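Search this site... Go
Print this page | E-mail this page

Household Chores Work Package: Interim Report to Mohmand
January 2018

1. Status

The question set by Mohmand for this period was whether a two-armed machine can carry out ordinary kitchen chores without help. The short answer is: some of them, some of the time. All results below come from simulation. The physical trials at Jusley have not begun and remain planned for April.

2. Work carried out

We ran 181 attempts across 14 chores, mostly opening and closing drawers and cupboard doors, at low level and overhead. The kitchen layouts were generated with the Torkel package. Colours, tiling and cabinet fronts vary from one layout to the next, so that the controller cannot rely on a single kitchen.

Views from the simulated kitchen:

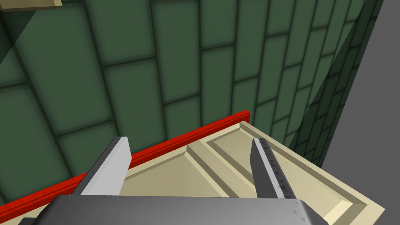
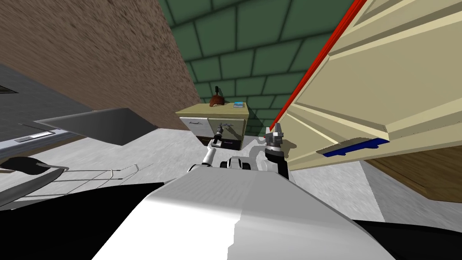
Drawers with a bar handle are now the most dependable case. Overhead cupboards are markedly worse. The arm reaches the handle in most attempts, but the pull is often made at the wrong angle and the fingers slip off before the door has moved far enough to count as open. Closing is easier than opening at either height.

Speed is still poor. A drawer that a person opens in a second or two takes the machine 19 seconds on average, and much of that is spent correcting the position of the hand. We do not think a household would accept this at present. A shop stockroom working overnight might.

3. Problems

The contact model overstates grip on smooth surfaces. Hondska supplied revised friction values late in the period and the earlier drawer runs will have to be repeated. This will take about 3000 hours of processor time, which is within the existing allocation.

Chores in two stages (open, then put away) were attempted but are not reported. The scoring script marked several of them as complete with the door still open.

4. Next period

Repeat the drawer runs. Correct the scoring script. Retrain on overhead handles before the hardware is shipped to Jusley. No change to the budget is requested.

Comments (3)

Is the 19 seconds measured from the start of the reach or from first contact?

From the start of the reach. We will add that to the table in the next report.

Please could the overhead results be split by handle type next time.

Print this page | E-mail this page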